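Plalside's towel library is back, and I've already borrowed two

I'd more or less given up on the Plalside pool ever getting its towel shelf back. It closed when the change rooms were gutted, and every time I asked at the desk I got the same friendly shrug. So I was pretty chuffed to walk in one morning in November, bag over my shoulder, towel forgotten on the end of the bed at home (of course), and find the whole thing up and running again by the front door.

If you're new to town, the towel library works just like the book kind, only fluffier. You take one, you swim, you drop it in the bin on your way out or bring it back clean within 10 days. There's no charge and you don't need a pool membership. You write your first name in an exercise book, and going by the last few pages not everyone bothers with that either.

Bernadette Marty, who started it years ago with a pile of her own spares, was behind the little table when I came through. She had a mug of tea and a stack of hand towels she was sorting by size, and she didn't look up until I said hello twice.

"We had people drying off with their jumpers," she told me. "Kids going home on the bus soaked. It's a silly thing to miss a swim over."

I can vouch for the jumper thing. I've done it, and in winter too, and I smelled like a sheep until lunchtime.

The new shelves hold 184 towels, which Bernadette knows exactly because she and Pascal Pons folded every one of them over two evenings. Most came from a call-out last spring. People were asked for bath towels in decent nick, no holes, any colour, and they came in from everywhere. The motel on the highway gave a carload when it changed over its linen. A family moving interstate left three garbage bags on the step with a note saying they were sick of packing. Somebody handed in a full matching set, still tied up with ribbon, that Bernadette reckons was a wedding present from a wedding a very long time ago.

Pascal does the washing. He used to run the laundry at the old hospital, and he has Opinions. I made the mistake of asking him about fabric softener and we were there for a good quarter of an hour. The short version is don't. He says it coats the loops and the towel stops drinking up water, so you end up pushing the wet around your back instead of getting rid of it. He uses half the powder it says on the box, a splash of white vinegar every so often, and he hangs everything outside if the weather's any good at all.

"Give it a proper shake before it goes on the line," he said, and then showed me, twice, with a snap that made a toddler in the foyer burst into tears. (She was fine! She wanted him to do it again.)

He's also very keen on darker colours. White ones look lovely for a month, he says, and then the sunscreen gets them. I have a linen cupboard at home that backs him up completely.

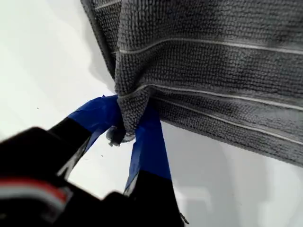
Charcoal terry with thin white stripes, the sort of colour Pascal would pick every time.

Now, the money side. The council put in 2,000 dollars, and that had to stretch to the shelves, a second-hand washing machine and the hooks in the change rooms. The machine is a Derkis, an older model, and it lives in the storeroom next to the lane ropes. It shudders a bit on the spin cycle. I could hear it from the shallow end, thumping away under the aqua aerobics music, and I have to say it kept better time than I did.

The shelves were built by Jérémie Chevalier from Stumari, the joinery place out past the showgrounds. He charged for the timber and did the labour on his own time, and he's made them with slatted bottoms so the air can get through. He's left the lowest one at knee height for little kids and for anyone using a chair, which I thought was a good bit of thinking. The old shelf was so high I used to have to jump for the last towel, in thongs, on wet tiles. Not my finest moments.

Not everybody was sold on bringing it back. At the pool users' meeting over winter there was a fair bit of grumbling about hygiene, and about towels walking out the door and never coming home. Thierry Baudry, who swims early every morning and has for as long as I've lived here, stood up and said he'd never in his life dry himself with a stranger's towel and he didn't see why rates should pay for it.

I ran into him in the car park and asked if he'd come round at all.

"No," he said. Then he told me his wife had given them eleven.

Ludivine Baudry was sitting in the passenger seat with the window down and corrected him. It was 13, she said, and he'd been hanging on to some of them since their kids were in nappies. He looked so wounded that I changed the subject to the water temperature, which he also wasn't happy with.

To be fair to Thierry, the losses are real. The old library went through a lot of towels, and by the end it was down to a few sad hand towels and something that I think was a bath mat. Bernadette's not too fussed. She figures if somebody's taken a towel home and kept it, they probably needed a towel. She did put a line in the local newsletter last month asking people to check their car boots, and nearly a dozen turned up in the bin over the following week, one with a library book rolled up inside it. The book's gone back as well, so that's two libraries sorted.

As for hygiene, everything gets a hot wash between borrowers and nothing goes back on the shelf damp. Pascal won't have it. There's a "resting" basket for anything he isn't sure about, and he goes through it with his hands and his nose. What doesn't pass gets cut up for rags, and the animal shelter takes whatever's too far gone for that. I'm told the greyhounds are very appreciative of the motel ones.

I asked what they're short of, and it's big ones, mostly. They've got hand towels coming out their ears, but full-sized bath towels go first and a tall person has been known to need two. They'd also love some hooded ones for the toddler lessons, and pegs. Pascal goes through pegs like you wouldn't believe. Please don't bring in tea towels, face washers, or anything with a dog's name on it.

You can drop things off at the front desk any time the pool's open. Wash them first if you can, though they'll be washed again anyway. If you've got a big load, the Frota bus stops right outside, and Bernadette says the morning driver has already helped one lady down the steps with four shopping bags full and refused to let her carry any of them.

There's also a spot going for somebody to do the folding a couple of mornings a week. It's not hard, but there is a method (thirds, then thirds again, fold facing out) and you will be shown it. I had a crack while I was waiting for my coffee to cool down and my pile leaned to the left. Bernadette quietly did them all again while I was talking.

I borrowed a green one that first morning, thick as a doona, and brought it back two days later. Then I forgot mine again, so I've now got a faded orange one with a palm tree on it hanging over my shower rail. It's due back before the end of the month and I'm a little bit attached to it.

The pool opens at 6 am, and the towel shelf is on your left as you come in.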